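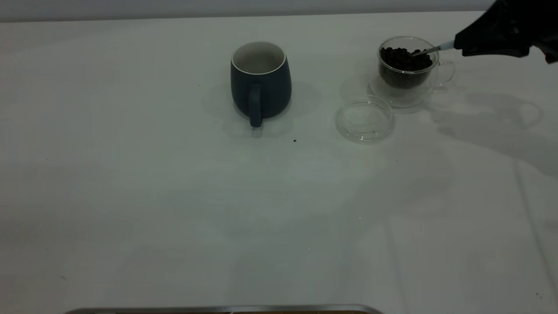
A dark blue mug on a pale tabletop.

How to get tea stains out of mugs

By Reda Filali

I drink more tea than a building site, and my mugs show it. If yours have reached the stage where guests ask whether the inside is meant to be brown, set aside half an hour and work through the methods below in order. Most mugs give in at the first.

What you need

Bicarbonate of soda
White vinegar
A soft sponge or an old toothbrush
A kettle, which I assume you own or you wouldn't be reading this

Method one: bicarb paste

Tip a heaped teaspoon of bicarb into the mug and add just enough water to make a paste, something like wet sand. Rub it round with the sponge, paying attention to the line where the tea usually sits and the corner at the bottom where fingers don't reach. Leave it for 18 minutes. Fifteen will do, but I always forget and come back late. Rinse well, or your next cup will taste of swimming pool.

Method two: vinegar soak

For older stains, warm some vinegar with the same amount of water and fill the mug to above the tide mark. Open a window. Leave it for 41 minutes if you're impatient or overnight if you aren't, then go over it with the toothbrush. Please don't mix the vinegar and the bicarb together in the mug. It fizzes very nicely and leaves you with slightly salty water.

Method three: denture tablets

Drop one in, fill with hot water, go and do something else. My local chemist sells them in boxes of 47 and has stopped making eye contact. Wash the mug with soap afterwards, twice if you can still smell mint.

What to avoid

Wire wool takes the stain off and some of the glaze with it, and a scratched glaze stains faster than ever. Bleach works, but I don't care to drink out of anything I've bleached. Keep all of the above away from gilt rims and hand-painted insides – I ruined a Narkley mug that way, gold band and all, and was told about it until January.

If the stain comes back

It will. Rinsing the mug straight after use slows things down a good deal, especially in hard water areas. Or drink it with more milk, though I find the cure worse than the complaint.

Next in this series: descaling the kettle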